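寝台列車に乗る前に決めておくこと

三月に夜行の寝台列車に乗ることになり、久しぶりに荷物のことを考えている。前に乗ったのは八年ほど前で、そのときは何も考えずに乗って、ずいぶん不便な一晩を過ごした。同じ失敗をしないように、家でできることは先に済ませておくことにした。自分用の覚え書きなので、役に立つ人は少ないと思う。

まず食べ物。前回は車内で何か買えるだろうと思っていたら、売りに来る人が最後まで現れなかった。夜中の二時に目が覚めて、水しか持っていないというのはなかなかつらい。停車駅の売店も、夜のあいだはだいたい閉まっている。開いていたとしても、停車時間がわからないのでホームに降りる気になれない。

そういうわけで今回は食べ物を多めに持つ。条件は三つある。手が汚れないこと、においが強くないこと、袋を開ける音が小さいこと。最後の条件がいちばん難しい。隣の寝台で人が寝ているときに、菓子の袋を開ける音は思ったより響く。昼間のうちに口を開けておいて、クリップで留めておくのがいいとラクマル・プラマニクに教わった。彼は仕事で年に何度も夜行に乗るので、こういうことに詳しい。ただ、湿気の多い季節にはすすめないとも言っていた。 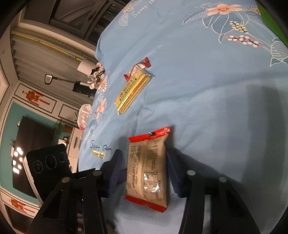

裏の細かい字は読めないまま。

原材料の表示は、食べる前に読むようにしている。昔、知らずに激辛の豆菓子を買って、消灯後に水を全部飲んでしまったことがある。車内の明かりは暗く、小さい字はまず読めない。老眼も進んでいるので、辛いものと辛くないものは家で分けて、別の袋に入れる。ナッツ、ビスケット、干した果物。これに丸いパンを二つ。バナナは荷物の中でつぶれるのでやめた。

水は一リットルを一本より、五百ミリを二本のほうが扱いやすい。寝台の脇の網に差せるのは細いほうだけだった。前回は大きいボトルを枕元に寝かせておいたら、カーブのたびに転がって、三回拾った。

次に寝具。車両の等級によって、シーツと毛布がつくものとつかないものがある。今回の切符はつかないほうだ。アシュラフル・ウィーラクーンに話したら、冷房が強いから毛布は絶対に要ると言われた。ラクマルは上着があれば足りると言う。二人とも自分の経験から言っているので、どちらが正しいというものでもない。アシュラフルはいつも下段、ラクマルは上段に乗るそうで、聞いた話を突き合わせると、風の当たり方が違うのだと思う。私の席は中段である。参考になるような、ならないような話だった。

結局、薄い綿の布を一枚持っていくことにした。家で使っているベッドカバーも考えたが、たたんでみるとかばんの半分近くを占める。
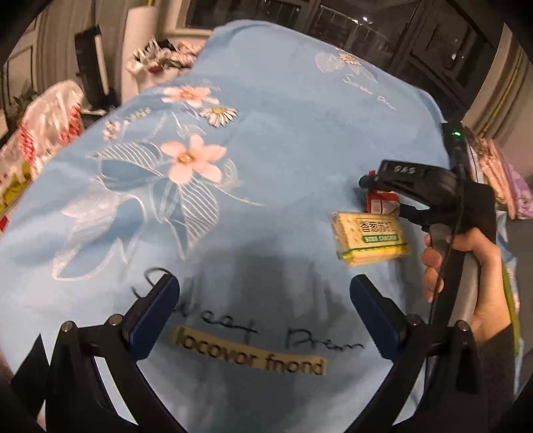
綿の布なら丸めてもパン二つ分くらいで、敷いても掛けても使える。色は濃いほうがいい。白っぽいものは一晩で汚れが目立ち、翌日に広げるのが恥ずかしくなる。洗って乾くまでの時間も試した。風呂場に干して一晩、朝の七時にはだいたい乾いていたが、縁の縫い目だけはまだ湿っていた。

枕は買わない。空気を入れる枕は一度使ったことがあるが、夜のあいだに少しずつ抜けて、明け方には頬の下でただの袋になっていた。着替えを布の袋に入れて枕にするほうが具合がいい。硬さは中身の数で変えられる。セーターを入れると高くなりすぎるので、シャツだけにする。

かばんは二つに分ける。大きいほうは下段の下に押し込んで、鎖と小さい錠で脚につなぐ。錠はセベンビーという店で、一つ200円のものを買った。鍵が二本ついていて、一本は財布、一本は靴下の中に入れるつもりでいる。大げさだと言われるが、前回は鍵をなくして、朝から車掌に金切りのこを借りる騒ぎになった。借りられたのは運がよかっただけである。

小さいほうのかばんは寝るときも手元に置く。中身は切符、財布、眼鏡、薬、歯ブラシ、懐中電灯、電話の充電器。充電の差し込み口は車両の中に少なく、あっても通路側で、人の足が当たる。だから前の晩に家で満充電にして、乗ったらなるべく使わない。地図は紙に写した。途中の駅名も全部書いておいた。数えると17駅あった。夜中に目が覚めたとき、どのあたりを走っているかがわかると、それだけで少し落ち着く。

履物はサンダルを別に持つ。夜中に手洗いへ行くとき、暗い中で靴ひもを結ぶのは面倒だ。脱いだ靴はポリ袋に入れて寝台の足元に置く。床に置くと揺れで動いて、朝になると別の区画で見つかることがある。前回は片方だけ見つからず、乗り合わせた家族が総出で探してくれた。向かいの寝台の下の、いちばん奥にあった。

耳栓も入れた。線路の音は気にならないほうで、むしろあの音があると眠れる。困るのは話し声と電話の音である。耳栓をすると今度は目覚ましが聞こえないので、腕時計の振動を使う。到着は朝の六時過ぎの予定だが、遅れるのが普通らしい。アシュラフルが前に乗ったときは最大で八時間遅れたという。そこまで遅れるとパン二つでは足りないので、ビスケットを一袋増やした。

迎えに来てくれる人には、駅を出てから電話すると伝えてある。時刻を約束すると、お互いに気をつかう。バルアの駅前には早くから開いている食堂があるそうで、着いたらそこで卵と茶を頼むつもりだ。遅れて昼になったら、そのときは別のものを食べる。

まだ決めていないのは本である。一冊持っていくとして、厚いものは重く、薄いものはすぐ終わる。前回持っていった推理小説は、消灯までに三十ページしか進まず、犯人がわからないまま棚に戻してある。今度もあれでいいかもしれない。話の筋はほとんど忘れているので、最初から読むことになる。

あとは爪を切って、冷蔵庫の牛乳を飲みきっておく。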